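Section 2. Desks, lamps and plants (Ullville, main room)

Short version for whoever opens up. Longer one is in the binder, ask Kanini Makokha if you cant find it.

**Before you start**

- Ceiling lights on first. Switch is by the door, takes a second to catch.
- Dry cloth, damp cloth, small watering can.
- Desk sheet from the Ondieki folder. Tick as you go, not at the end.

**Setting up a desk**

1. Clear the top. Wipe with the grain, damp cloth then dry.
2. Lamp goes at the back of the desk, base flat on the wood. Don't hang it over the edge.
3. Run the cable along the far edge, toward the wall outlet. No loops across the middle.
4. Cup next to the lamp base. Empty, please.
5. Plant in front of the lamp. Leaves clear of the lamp head, leave a hand's width.
6. Turn the pot so the fullest side faces the chair.
7. Chair pushed in till the armrest is just short of the desk.

> **Caution:** never water a plant on the desk. Take it to the sink, let it drain, wipe the pot, bring it back. Oak marks fast and the marks dont come out.

**Back table**

8. Small plant at one end, the rest of the table things grouped next to it.
9. Baskets stay on top of the table. Nothing on the floor, it's a walkway.

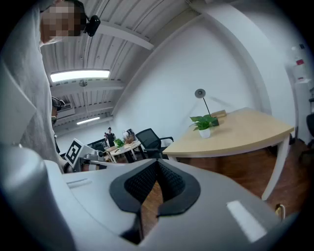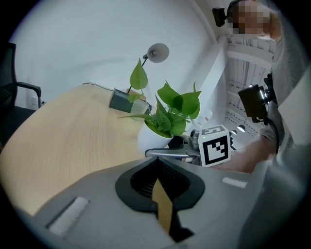 *Fig. 2. Ceiling lights and back table (first); desk with lamp, cup and potted plant (second).*

**Checking the lamp**

10. Press the switch. If dead, check the plug, then try teh other outlet.
11. Tilt the head down so it lights the desktop. If you can see the bulb from the chair it's too high.
12. Off again when done.

> **Note:** a Pretel lamp needs its own plug. Not the strip. Tag on the cable has the stock number, 1,434 or 551. Write down which.

**Watering**

- Check the soil with a finger, top inch. Still damp, leave it.
- Yellow leaves off, into the bin. Not into the pot.
- August: check every morning, the room gets warm.

**If something's missing**

Lamps and cups: Idrisa Mabula. Plants and pots: Subira Ondieki. Broken chair, tape a note on the seat and pull it out of the row. Desk sheet goes back in the folder before 9 a.m.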